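Undari W2 Parallel Gripper with Wrist Camera: Product Page and Demonstration Bookings

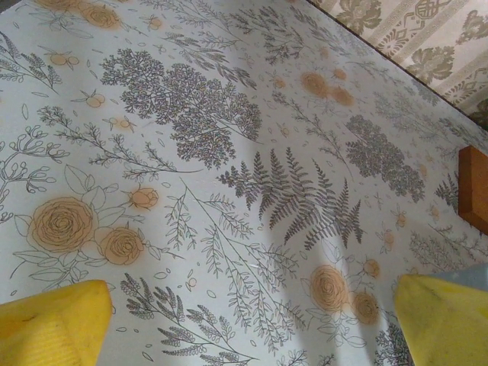 The Undari W2 is a two-finger parallel gripper with an integrated wrist camera, supplied for light benchtop arms and demonstrated monthly at the Rolden workshop. It is sold as a complete end-of-arm unit: body, fingers, camera bracket, cable set and controller. The camera looks down past the fingertips, so both yellow fingers stay in the lower corners of the view and the work area sits between them. Visitors to the demonstration work from the same view on the bench monitor. A printed surface such as the fern and rose pattern here is a harder background than plain matting, as fine grey line work gives an edge detector a great deal to find, and a glossy finish adds a band of glare that shifts with the wrist. A small wooden block at the right-hand side of the view is the sort of target the standard pick routine is written for.

Who it is for

The W2 suits laboratories, teaching workshops and small production cells handling light parts of modest size. It is not rated for washdown, food contact or outdoor use. Customers handling sheet material or bagged goods should look at the Wekov vacuum head, which fits the same flange and uses the same controller.

Specification

Model: Undari W2
Type: electric, two-finger, parallel motion
Stroke: 90 mm total, adjustable in software
Maximum recommended payload: 453 g, friction grip
Fingers: yellow, replaceable as a pair
Camera: colour, fixed focus, bracket mounted at the wrist
Camera cable: 5 m, locking connector at both ends
Controller: Mutiso bench controller, supplied
Supply: mains adaptor with Australian plug, supplied
Mounting: four-bolt flange, adaptor plates sold separately

The payload figure applies to a rigid object with parallel faces, gripped at its centre of mass. Derate for tapered, oily or flexible parts. Rapid wrist rotation also reduces the usable figure, and the controller manual has a table for this.

Fingers

Fingers are a wear part. Light scuffing of the contact face does not affect grip. Replace the pair when the face is grooved or when a part rotates in the grip under its own weight. Always replace both together and run the homing routine before returning the arm to work. The colour is kept the same across every batch so that existing segmentation masks remain valid after a change.

Blank fingers are available for customers who machine their own profiles. These are supplied undrilled. If the profile extends past the standard tip, the camera bracket must be moved to its outer position and the calibration repeated.

Camera and calibration

The bracket has two positions. The inner position gives a closer view and is fitted at the factory. The outer position gives a wider view at the cost of clearance beside the wrist, and should be checked against the arm's joint limits before any automatic cycle is run.

Calibration takes 15 minutes using the printed target in the box. Tape the target flat to the bench. Start the routine from the controller menu and keep hands clear until the prompt returns. The result is stored in the controller and not in the camera, so a camera swapped between two arms must be recalibrated on each.

Exposure is automatic by default. On reflective surfaces we recommend locking it once the wrist is at working height. A lamp directly over the bench is the most common source of trouble at customer sites. Moving it to one side generally does more than any change in settings.

Controller

The Mutiso controller accepts position, speed and force commands over Ethernet. Two digital inputs and two digital outputs are provided for cells without a network connection. The emergency stop circuit is dual channel and must be wired through the arm's own safety chain. It is not a substitute for guarding.

Example programs are supplied for single pick, pick and place, and manual jog with a live view. Source is included. Programs written for the earlier W1 will run, but stroke values need to be rescaled, and force values should be treated as a starting point only.

Monthly demonstration

The W2 is shown in operation on the first Thursday of each month at the Rolden workshop. There is no session in January. The program is the same each time:

9.30 am Sign-in and site induction
9.45 am Mechanical overview, finger change
10.15 am Calibration, carried out from a cold start
10.45 am Morning tea
11.00 am Single pick on plain and patterned surfaces
11.45 am Manual jog by visitors, in turn
12.30 pm Questions, integration enquiries

Jocelyn Sison runs the mechanical segment and Nyokabi Rotich the calibration and picking segments. Gareth Lambert is available from 11 am for integration questions, including flange compatibility and safety wiring. Bring a drawing or the model number of your arm.

Visitors may bring their own parts for trial. Parts must be clean, dry, free of sharp edges and under the payload limit. We do not trial batteries, glassware or anything pressurised. Trials are done at reduced speed and results are indicative. A written grip assessment can be ordered separately and requires samples to be left with us.

Enclosed footwear is required past the yellow line. Safety glasses are provided. Long hair must be tied back and lanyards removed before the jog segment. The workshop is on the ground floor with level access from the rear car park, and the bench can be lowered for seated operation if this is noted on the booking.

Recording on phones is permitted from the visitor side of the bench. Please do not mount anything to the arm or the wrist.

What visitors ask most often

Can the gripper detect a missed pick? Yes. The controller reports finger position at the end of the close command. If the fingers reach the closed limit, the pick is flagged as empty. Very thin parts fall inside the tolerance of this check and need a camera check as well.

Can the camera be used without the gripper? It can, but the bracket is made for the W2 body and we do not supply a separate mount.

Does it need a plain background? No. Contrast between the part and the surface matters more than the surface itself. For patterned surfaces, train or tune on that surface with the exposure locked, and include views from several wrist angles.

Is a left-hand camera bracket available? Not as a stock item. Joyce Nyamweya can quote for quantities.

In the box

Gripper body with fingers fitted
Camera and bracket
Mutiso controller and mains adaptor
Camera cable and gripper cable
Calibration target, printed, with spare
Hex keys
One spare pair of fingers
Quick start sheet

Ordering and service

Units are built to order. Lead time is confirmed with the quotation and is longer over December, when the workshop closes. Spare fingers, cables and adaptor plates are held in stock and can be collected from the service counter.

For warranty work, return the gripper and controller together. Units returned without the controller cannot be tested under load. Remove custom fingers before packing and refit the originals. Service bookings are handled by Adhiambo Kioko, who will issue a return number. Write it on the outside of the carton.

Demonstration places are free but limited by bench space. Book through the enquiry form and list the name of each person attending.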